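Subject: Re: [wiravura-workspace] small open bins for shared tables, rim and base questions
Date: 22 February 2025

Replying to the questions raised on the list after my first note. I have put the answers in one message because they overlap. The earlier message is quoted further down, in two parts, with my answers between and after.

First, the scope. I am only talking about small, open, tapered plastic bins that stand on the table. Floor bins, bins with lids and bins that hang from the table edge have other problems and there is an old thread for those. The use is dry waste: paper scraps, tape backing, cut cable ties, packaging film. Food goes to the kitchen and liquids go in the sink. If your table gets coffee cups with coffee in them, nothing below applies.

We have been using the small oval ones from the Varkon line since May. They come from Bustska, who list them under bathroom goods, which is why several of you could not find them under office supplies. We ordered two colors, a muted teal and a dusty pink. The color has no meaning in the product. We gave it one: teal is paper and card, pink is everything else. Labels were tried and dropped. On a tapered side a flat label lifts at the lower corners first, and the glue residue is harder to remove than the label.

Dimensions, measured with a tape and a straightedge on ours. The rim is 17 cm on the long axis of the oval and 14 cm on the short axis. I measured to the outside of the roll, so subtract the roll on both sides if you are cutting liners to fit. The catalog gives a single number, and I have not been able to work out where it was taken.

The taper matters for three things.

Nesting. Tapered bins stack inside one another for storage. Glossy ones also stick together when the fit is tight, because air can't get in behind the inner one as you pull. A strip of paper laid down the inside of the lower bin before stacking solves this. Twisting does not work on an oval.

Emptying. Contents drop out in one piece if the bin has not been packed down. Film is the exception. It clings to the wall by static and has to be pulled out by hand.

Stability. The base is narrower than the mouth, so the bin is less stable than a straight-sided one of the same height and mouth. Empty, ours get pushed along the table before they tip, and on a smooth top that is the more common event. With 400 g in the bottom they stay where they are put under normal elbow traffic. With the same weight resting high up on loose packing they tip more easily than when empty, which surprised some people here and should not have.

On the rounded base. The edge where the wall meets the bottom has a radius, so the part that touches the table is smaller than the outline you see from above. Any calculation based on the outline will be optimistic. Put a sheet of paper on the table, set the bin on it and push a thin card in from each side until it stops. Mark those points. That is your footprint. 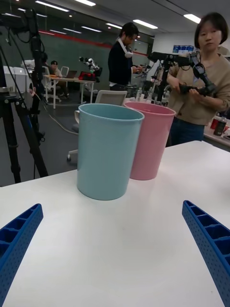 Nighat Rajput wrote: I don't follow the argument for a rolled rim. In my experience the roll is where dust collects, especially on the underside where a cloth does not reach, and it takes away part of the opening. A plain cut edge would be simpler to wipe and would hold a liner just as well with a rubber band. Also, why an oval? Round bins are cheaper, and they don't need to be lined up with anything.

Two points there, and I partly agree with the first.

Dust does collect under the roll. Whether it is a problem depends on whether the roll is closed or open underneath. On a closed roll the edge comes back and meets the wall, and there is no channel to clean. On an open roll there is a groove. You can tell by running a fingernail along the underside. If the nail catches and drops in, it is open, and you will want a bottle brush or a folded strip of cloth. Do this check in the store, because the catalog drawings do not show it.

I do not agree about the plain edge. A molded edge without a roll flexes. Pick up a thin-walled bin by one side with anything in it and the mouth deforms, and on an oval it deforms more along the flat sides than at the ends. The roll is there for stiffness. It also gives the fingers something to hold, which matters more than it sounds when the wall is glossy. We had some plain-edged ones from Thampi before these. They split at the edge, always on the long side, always near where people grabbed them. The splits started small and could be felt before they were visible.

As for the liner, a rubber band works on either kind of edge. On the rolled one you can also leave it out. Fold the liner over the roll and pull down on the outside, and the roll keeps it from sliding back up. On a plain edge without a band the liner goes down with the first heavy thing you throw in.

On oval against round, the argument is table depth. An oval with its long side parallel to the table edge takes less depth than a round bin with the same area at the mouth. That only helps if people keep it turned that way. Some do. If your tables are deep enough that this is of no interest, buy round.

Nighat Rajput also asked: How do you wash them? The glossy ones I had went dull after a few months and I assumed that was the detergent. And do you put anything under them? Mine left marks on a white table.

Washing: by hand, lukewarm water, dish soap, soft cloth. I keep the water below 55 °C. That is our house number, picked because the hot tap goes well past it and an earlier batch from another supplier came out with a base that rocked. I make no claim about what temperature the Varkon ones will take, and I have not tried to find out. No dishwasher.

Dullness is more likely to come from the cloth than from the detergent. The green side of a two-sided sponge will take the shine off in a few washes, and so will powdered cleaner. Once gone it does not come back. Polish for car trim was suggested on another list. I tried it on one of the old Thampi bins and it left a film that attracted dust, so I can't recommend it. It is also worth asking whether the gloss is needed. A dull bin holds the same amount of paper.

The inside wears faster than the outside on ours, mostly from staples and the cut ends of cable ties. We don't treat this as a defect. The inside is darker than the outside in most light anyway and scratches there are hard to find without a lamp.

Marks on a white table: check first whether the mark is on the table or came from the table. Grit gets caught under the base and is dragged when the bin is pushed, and the result looks like a gray pencil line. Wiping the base before wiping the table removes most of the cause. If the line comes off with a damp cloth it was transfer. If it does not, it is a scratch, and a pad under the bin would have prevented it.

For pads we tried three kinds.

Felt dots. They make the sliding worse and they pick up whatever is on the table. Removed after a week.

Clear silicone bumpers, the kind used on cabinet doors. Good grip, but the base is curved toward the edge, so they have to go well inside on the flat part. That shortens the footprint again. They also stop the bins from nesting properly, since each one now sits on the bumpers of the one above it.

A thin rubber mat, cut to an oval a little larger than the base and left on the table. This is what we kept. The bin lifts off it for emptying, the mat stays behind and shows people where the bin goes back. Cut it from drawer liner. The ribbed kind holds crumbs, the smooth kind does not.

Position on the table. We keep the two bins close together, near the middle of the table and upright, with the open mouths clear of anything overhanging. Side by side works better than one behind the other. When one bin partly covers the other, the front one gets everything regardless of color, and the sorting is lost. I have moved ours back side by side more often than I care to log.

Emptying interval. Ours is set by height: at two thirds full it goes out, whoever notices. Above that the weight distribution problem I described earlier starts to matter, and light film begins to climb out when somebody opens a door.

Still open, if anyone has data:

Does the dusty pink fade? Our tables get sun in the afternoon – through blinds, but still. I have put one pink bin away in a closed cupboard for comparison and will look at it in May.

Does Bustska still sell them singly? The last order form only had the multi-pack, and their reply to my question repeated the order form.

Has anyone found a paper liner that fits an oval mouth of this size without folding? The small coffee-filter type bags I tested are too narrow at the top and too long, and the bread bags tear at the roll.

Please trim the quotes if you reply. The archive is getting hard to read.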